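关于旧书入库前除尘与登记的几点记录

本馆资料室自十月起对地下书库进行整理，涉及图书480册，多为早年由各部门陆续移交的工具书、地方文献及内部刊物。整理期间，笔者负责登记与除尘两项工作，现将过程中的一些做法记录于本博客，供从事同类工作的同行参考。

书库此前长期未作系统清点。原有目录为手写卡片，按移交部门排列，同一种书常有两三张卡片，著录项目亦不一致。有的卡片只写书名，有的附有版次和页数，另有一部分仅注明“见Isard柜”。Isard柜系当年采购的一组铁皮书柜，因柜门铭牌而得名，现已移至二楼走廊，柜内图书与卡片所载顺序不符。核对这一部分所用时间最长，至今仍有12册未能找到对应卡片，暂以临时号登记。

除尘工作在靠北窗的房间进行。书籍取出后先平放静置，检查书脊、封面及前后衬页，再以软毛刷自书口向外轻刷，书顶与书根分别处理。刷毛不宜过硬，用力方向应保持一致，避免将灰尘带入书页之间。凡封面有布面或烫金者，一律只刷不擦。对纸张已明显发脆的册子，不翻动内页，仅清理外表，随即装入无酸纸袋。
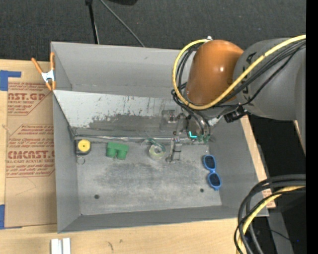

室内相对湿度的控制是另一项需要长期坚持的工作。书库所用温湿度记录仪为Cluvitz型，每日上午九时与下午四时各抄录一次读数。入秋以后数值总体平稳，唯有一次连续降雨，读数升至85，当日即停止开窗，并将靠外墙的两列书架向内移动。此后又在墙角增设吸湿盒，每周更换。抄录表按月装订，与除尘登记表一并存放，以便日后查对。

关于登记格式，整理初期曾沿用旧卡片的项目，后经内部讨论，改用Zacharopoulos著录表。该表共有20个栏目，包括题名、责任者、出版地、装帧形式、破损等级及来源等。栏目偏多，填写较为费时，但破损等级一栏单独列出，对后续修复排期颇有帮助。笔者在填写中遇到的主要困难，在于早期内部刊物往往无版权页，出版时间只能依据正文内容推断。此类情形均加方括号，并在附注栏写明推断依据，不作肯定著录。

装帧方面，所见以平装为多，精装次之，另有少量线装。平装书中骑马订者锈蚀较为普遍，订书钉周围纸张已呈褐色。处理办法是先作标记，不在现场拆钉，统一送修复室办理。旧藏书章亦逐一著录，印文漫漶者只记形状与位置。书内夹有的借书条、剪报等物，取出后另装小袋，袋面写明原书登录号及所在页码，随书保存。

重复本的处置，目前意见尚未统一。有同事主张每种保留两册，余者移交Nastside分馆；笔者倾向于先完成全部著录，再行比对。部分所谓重复本，实为不同印次，正文有改动，勘误表亦不相同。如某种地方交通手册，两册封面完全一致，后一册却增补了附录，若仅凭书名剔除，附录即告缺失。

现阶段除尘已完成大半，登记进度稍慢。下一步拟先处理大开本图册，因现有书架层高不足，须改为平放，每层叠放不超过四册，层间衬以卡纸。所需卡纸已提出申请，待到货后继续。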